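The dullest document in robotics, and why I've come to love it

I spent most of June reading a rulebook for household robots, and I had a ball. I know how that sounds. My partner has stopped asking what's so funny at the kitchen table, and the dog leaves the room when I say "clause".

The rulebook belongs to Fudcombe, a small outfit that gets robot arms to do the chores the rest of us put off. It runs to 44 pages and began life as a single sheet taped beside a light switch. Everybody who works with the arms has scribbled on it at some point, and you can tell (there's a whole paragraph on tea towels that was clearly written by somebody having a bad day).

My favourite part is Section 8, on kitchens. Kitchens are where tidy lab habits go to die. The benchtop's a different height in every house, the cupboard doors are shiny enough to confuse the vision software, and soft things like sponges never hold the same shape twice. So the rules get very particular, very fast.
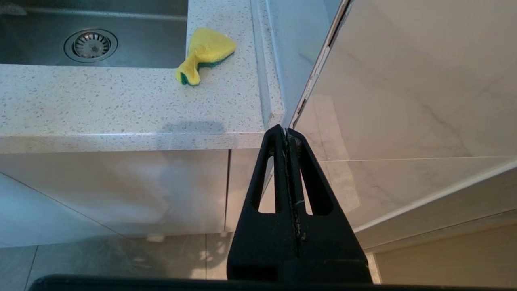

Reading time: 4 minutes

A sponge on the bench next to the sink, bent and twisted, yellow on one side and green on the other, gets more attention in Section 8 than the oven does. Before an arm goes near one, the person in charge has to look over the fingers. Any residue or wear along the seam where they meet goes in the log, even if it's only a few pale specks near the tips. My first thought was that this was fussy. Then I watched a morning of it at Fudcombe and came around completely - a grip that's a bit grubby can behave differently from a clean one, and you want that written down before you start blaming the software.

Then there's the speed rule. Within reach of a person, the arm can't move faster than 200 millimetres a second, full stop, and the stop button has to be in somebody's hand. A nearby shelf won't do! I tried walking beside an arm at that pace and felt like I was escorting my nan through a car park.

The bit people argue over is the hygiene rule. Fudcombe says fingers that have touched anything in or around a sink can't go on to touch food or crockery until they've been wiped down and signed off. Tomuvis, whose people work from a much shorter code, reckon a wipe at the end of each session is plenty. I'm with Fudcombe on this one. I wouldn't go from sink strainer to salad myself, and I don't see why a machine should get a pass.

What I'd pinch for every workplace, though, is the near-miss page. You write down what nearly went wrong, you don't write down whose fault it was, and it gets read out before the next shift. Last month's had 13 entries. One just said "mug, very close", and the whole room winced.

There are gaps. The rules have almost nothing on pets, and the Araújo trial, which puts arms in ordinary flats, has already asked for a page on toddlers. Berine, the firm that does the outside safety checks, wants the privacy section rewritten so that a householder can follow it without ringing anyone. Fair enough too - I read it twice and still couldn't tell you how long the pictures of my own kitchen would be kept.

The next version is due once those two bits are sorted. I've asked for a copy, and I've asked them to leave the tea towels paragraph alone.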